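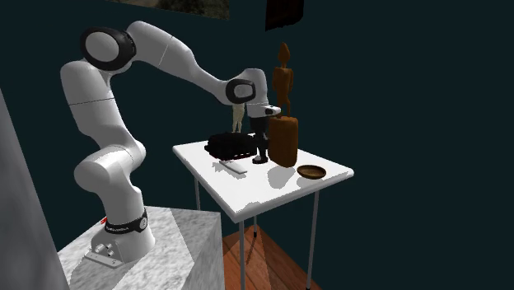

Slide 1. Start with the number, because the brochure does. The Rulmont Trust says the temple enclosure at Marnisura covered 22 hectares under the Mạc. Ask the room who has seen a plan with all four sides drawn in. There isn't one. The north side is a river bank that has moved, the east side is a modern road, and the south side is a line somebody ruled between two trenches.

Slide 2. What we do have. A stretch of brick footing on the west, a paved court, a well, and a dump of roof tiles. I have no quarrel with any of that. The tiles are good and the court is very good. Spend a minute on the court, people like it.

(Don't get drawn into the well. If asked, it hasn't been dated.)

Slide 3. The word "imperial". It comes from one stele, recut at least once, and the line everybody quotes sits in the recut part. The older lettering underneath gives a land grant and a list of donors. Plenty of temples had land and donors. I'd want more than that before I put "imperial" on a road sign, and the road sign is already up.

Slide 4. The tower. The Miturano survey gives it 8 storeys. The foundation is a square of packed earth and brick, and it would carry something tall, I grant that. How tall is another matter - the storeys come from a poem, and poets round up. Read the couplet aloud, slowly, then move on before anyone asks me to scan it.

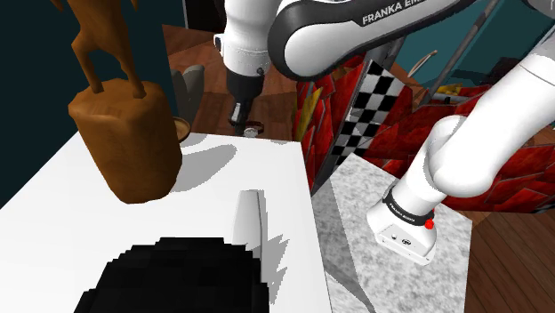 Slide 5. The reconstruction is the part I trust least. The trust's digital model shows glazed eaves, red columns and monks crossing the court, and after two minutes of it you forget that only the footings were found. A crisp finish proves very little. The robot arm on the screen now is computer-rendered too, down to the small white lettering on its black collar and a red dot at the base, and I could believe in it quite easily. Put the same care into a roof bracket and an audience will believe in the bracket. I have asked for the guessed parts to be shown in grey. No answer so far.

Slide 6. Visitors. The leaflet promises 4000 a day on feast days in the old times. I can't find a source earlier than the leaflet. The court would hold 200 standing comfortably, so either they queued very patiently or the figure wants looking at.

Slide 7. What I would dig next, if the money were mine. One trench across the supposed south wall, one by the river, and somebody to sieve the tile dump properly. It would be dull work and cheap compared with the visitor centre. Pause here for questions if we're past half three.

Slide 8. Reading list. Leave it up while people pack away. The Miturano report is worth having for the drawings, less so for the captions.

We use cookies to remember your settings and to count visits to this site. Accept all | Manage choices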